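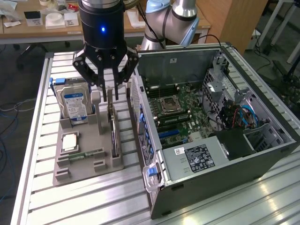

Petronella Ngcobo wrote that the bench people at Bandia were told the same thing, that the arm would only take the dull part of the job, and that a year on the dull part was what they had left. Her question was who decides which steps stay with a person once the cell is running.

Date: July
From: Clyde Obi
To: refurb-floor list

On our side the shift lead decides, and it is written on the job sheet. The arm does the parts that sit in the tray: card, drive, memory, processor. Cables stay with us. So does anything with a bent bracket, and we get a fair few of those.

What has changed is the order of the day. We used to open a tower, fit it and close it, one person all the way through. Now one of us loads trays, one preps cases with the side panel off, and one does cables and test. I miss seeing a machine through. Hooman doesn't, he says his wrists are better for it.

Liam Ó Ceallaigh wrote:

> Does anyone lose grade over this? Our site goes over to the Staseo
> cell next and the draft rota has tray loading a band below bench
> work. We have 15 people on benches and 400 towers waiting.

No one here has lost grade. Tray loading was put a band down in the first draft and we objected, as a badly seated card stops the whole cell and the loader is the one called over. It is now the same band, and we swap at the break. Ask for that before the start date. It was much harder to change the test bench rota afterwards.

Also ask who is allowed to clear a stop. For the first month only Davoud could, and he was on earlies.

I can send our job sheet to anyone who wants it.

Clyde

Last updated: July, 16:40

Recent on this list
Swapping at the break: sample rota
Clearing stops on late shift
Karimi site, training hours
Re: Re: gloves for case prep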